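**June, notebook 2, page 31** (table clearing, Tolosdale flat)

Started 8:24. The big table has become the place where everything lands, so today I try Griet Mulder's rule from Skelness: one open box, and each small thing must either go in it or get a home somewhere else before lunch.

Notes while I work:

- Cables first was a mistake. I lost much time with the knots and then put them back on the table anyway. Next time leave them for the end.
- Tissues stay out. We use them every day.
- Snacks stay too, but the lid must be closed well. Last June we had ants.
- Dried roses: Griet wants to keep them. I don't dust them, they break.
- Bottles and caps should go together. I still find caps without a bottle, and I don't like to throw them away before I have checked all the shelves.

The box was chosen because it has a handle hole, so I can carry it to the hall with one hand. For heavy things I would take the Nijs crate, but it is too deep and small parts disappear in it. 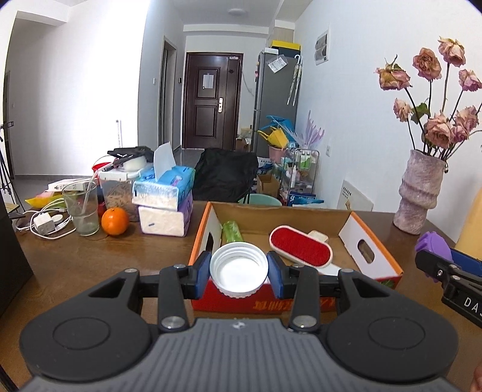

*White cap over the sorting box, with the green bottle and the lint brush in it.*

Still to decide: where the lint brush lives. I say near the front door, Griet says with the laundry things. I wrote both on the Likari list and she can cross one out.

To do: buy cable ties, ask about the second shelf, wipe the table under the glass.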